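Gripper closes late on octagonal block – planner or controller?
Neltlow forum > Motion and control 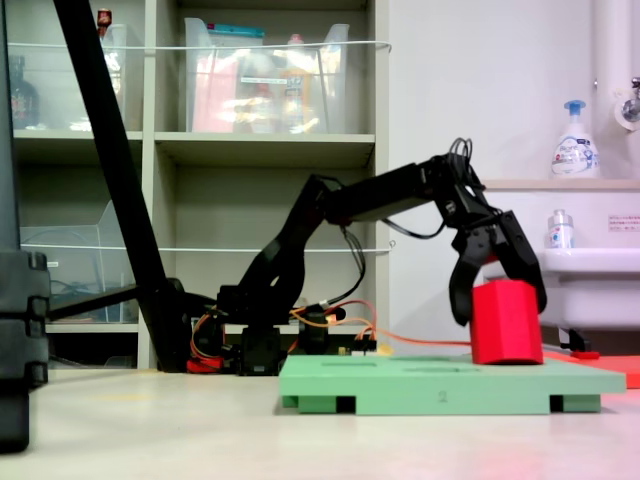

Jaws either side of the red block, green platform, default grasp pose.

hinddale_k
Small serial servo arm, two-finger gripper, Neltlow planner, own joint controller at 52 Hz. The close command goes out when the planner reports the trajectory finished. The jaws start moving 142 ms after that. Log attached, see line 2051 onwards. Is the planner holding the event back?

ortner_h
No. Your planner stamps "finished" on the last setpoint sent, and the wrist is still settling. Trigger on measured joint error instead.

servo_pedant
Disagree. Settling doesn't delay a gripper command on its own channel. Look at the bus queue. If position reads and the close command share one port, the close waits behind the reads.

ortner_h
Fair, but he'd still be closing on a moving wrist. Two faults.

hinddale_k
Shared port, yes. Put the gripper write at the front of the queue: 23 ms. Haven't touched the trigger.

servo_pedant
So it was the queue.

ortner_h
The delay was. Post the joint error at the moment of closing before you mark this solved – an octagonal block will turn to bring its flats against the jaws and hide a bad yaw.

hinddale_k
Will log it tonight. Leaving the thread open.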